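Growing for the Fall Market, Handout 4: Forcing Garden Mums and Asters into Color on Time

Welcome back, everyone, and thank you to those of you who stayed late last time to help stack trays in the Arnton house. These notes go over what we talked through at the bench, plus a few things I ran out of breath for. Please keep them with your crop sheets (the ones with the Mako and Fosia trial rows on them), because we'll be writing in them again before the term is out.

Garden mums bloom when the nights get long enough. You all know that by now, but I find that people know it and then forget it the minute a yard light goes on! A plant that sits under a lamp every evening thinks it is still July. Obinna Anozie told us about the row along his parking lot that stayed green as lettuce while everything behind the barn was in full color, and I can't think of a better lesson than that one.

Pinching comes first. Take out the soft tip once the young plant has settled in and is pushing new growth, leaving a good set of leaves below your fingers. You may pinch again later if the plant looks leggy, but put your fingers in your pockets by August, or you will be selling very handsome green balls to people who came for yellow. Many newer kinds branch well by themselves and hardly need us at all, so read the grower's sheet before you start.

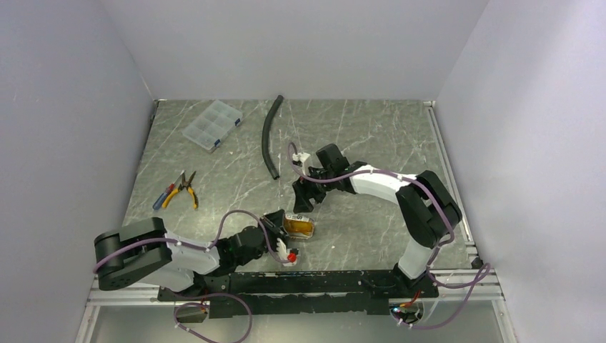 When should I stop feeding my mums?

Taper off once the buds begin to show color. Heavy feeding past that point gives you soft stems and big leaves, and the heads flop open in the middle on the ride home.

Now, spacing. I know how hard it is to give up bench room in summer, when the plants are small and the gaps look wasteful. But a mum that touches its neighbor early will grow tall and thin on that side, and it never quite fills back in. For our 11-inch pans, set the centers at least 20 inches apart, and do it before the leaves meet. Uchenna Dauda's group will have the west bench and Efe Okonkwo's group the east, with 100 pans between them.

Asters are a little different and, I think, a little more forgiving of us. They want steady moisture and moving air, and they sulk with mildew if they get neither. Water in the morning, low down, and let the leaves dry before evening. If you see a gray dusting on the lower leaves, pick those off, bag them, and tell me or Kofi Boateng the same day.

For next time, please read the Engebretsen chapter on hardening off, bring your pinching dates, and wear shoes you don't mind getting wet. We start at the potting shed at 4 p.m.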